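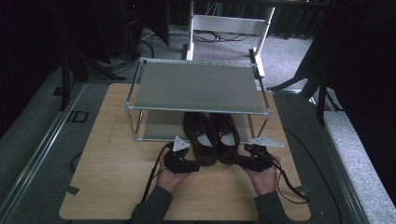 Obituaries, Funerals & Memorials > General

Prepaid funeral plans, worth it or not?
4 min read

flerkes_dan
My aunt in Urmont got talked into a prepaid plan with Mengal. $1,179 down, then monthly. The brochure says it "locks in today's price." Locks in the price of what? I've read it twice and the flowers, the obituary and the death certificates are all listed as extras. Has anyone seen one of these pay off?

Mohit Kashyap
My dad's did. We made one phone call and the service was held 5 days later. Nobody sent us a bill.

flerkes_dan
Glad to hear it, but was that Mengal? I'd want to see what he paid in over the years before I call that a win.

Mohit Kashyap
Different outfit, Gukeo. And no, I never added it up. I was busy burying my father.

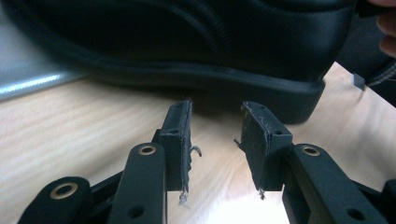
Yasir Lodhi
Ask where the money sits. If it goes into a trust in her name, fine. If it goes into the company's own account, she's lending them money and hoping they outlive her. The rules vary by state, so get it in writing.

flerkes_dan
Asked the rep. He said "it's fully protected" and changed the subject to caskets.

We use cookies to remember your settings. Accept | Manage

pinehollow2
I'm with Dan. The newspaper notice for my mother cost $266 and the plan covered none of it. A savings account with my brother's name on it would have done the same job.

Yasir Lodhi
Until your brother needs a new transmission.
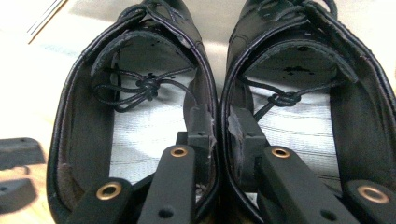 Black shoes, side by side

pinehollow2
Fair. But I can yell at my brother.

flerkes_dan
She has until May to cancel. I'll ask for the trust paperwork, and if it doesn't show up she's out.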